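July 23, 2026

Every winter somebody at work tells me the laundry robot is nearly ready. I first heard it in November, seven years back, and I still fold everything myself.

Idris Cadwaladr sent me a clip of a machine in Plumville folding a towel. Fine, but a towel is a rectangle. Give it a T-shirt dropped on the bed at an angle, sleeves going wherever they like, and then we'll talk. 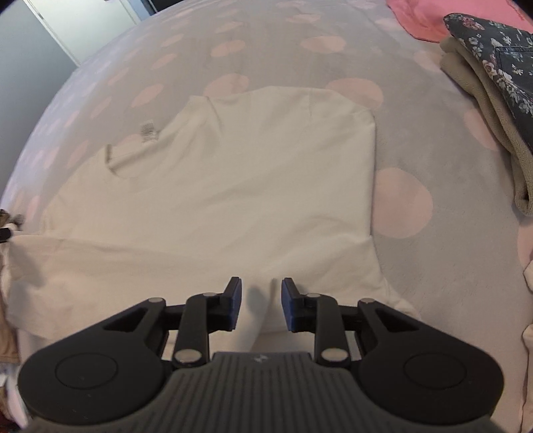 I'd pay $2000 for one that could get through a family's basket without me standing over it. So far I've seen plenty of grey demo rooms and very few finished piles. My money stays put for now.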